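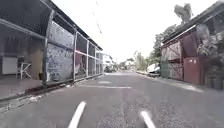
Acta de la reunión de vecinos, sábado, 7 de octubre de 2023

Tomo yo las notas otra vez, así que perdonad si se me escapa algo (Sunita Haverford me corrige por encima del hombro, y bien que hace). Empezamos con retraso porque faltaban sillas y hubo que ir a pedirlas al bar Gusto.

Leímos el acta de agosto y quedó aprobada con un solo cambio: donde puse "fiesta de la calle" tenía que poner "comida de la calle". Parece una tontería, pero el año pasado pedimos permiso para una fiesta y nos exigieron un seguro aparte, ¡y no queremos repetir!

Cuentas. En la caja hay 3775 y de ahí ya están comprometidos 800 para alquilar mesas y toldos a Sipos. Oisín Mac Giolla preguntó si no saldría mejor comprar los toldos de una vez. Yo estoy bastante de acuerdo, la verdad, pero luego hay que guardarlos y en mi garaje ya no cabe ni una escoba. Queda pendiente. Oisín pedirá precio a Welon y lo traerá por escrito.

La comida. Aquí nos alargamos muchísimo. Hay 17 familias apuntadas y tres que todavía se lo piensan. Sunita propuso que cada casa lleve un plato y que las bebidas salgan de la caja. Aprobado sin votos en contra, aunque hubo quien se abstuvo porque quería paella para todos y no le convencía lo de los platos sueltos. Los postres los coordino yo - que nadie me traiga otra vez flan y solo flan, por favor. 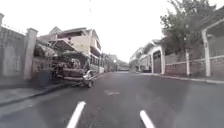
Sobre el horario, al final nos quedamos con montar por la mañana y sentarnos a comer a las dos. Se habló de poner música después y la cosa se calentó un poco. Unos querían orquesta, otros nada de nada, y acordamos un altavoz pequeño hasta las ocho. Oisín se ofreció a preparar la lista de canciones y le hemos pedido que la enseñe antes (él ya sabe por qué).

Hermanamiento con Gremamthorpe. Llegó carta de la asociación de allí, muy cariñosa, preguntando si este año mandamos a alguien a su feria. A mí me encantaría ir, lo digo y que conste en acta. Sunita contestará que sí, que iremos, y que los nombres los damos más adelante.

Ruegos y preguntas. Se pidió que los avisos se cuelguen también en papel, que no todo el mundo mira el teléfono. De acuerdo, los imprimo yo. Se recordó que hay una fuente de cristal de la comida anterior sin reclamar, está en casa de Sunita. También apareció una tapa azul sin su fiambrera.

La próxima reunión la avisaré con tiempo. Las sillas las devolvimos esa misma tarde al Gusto.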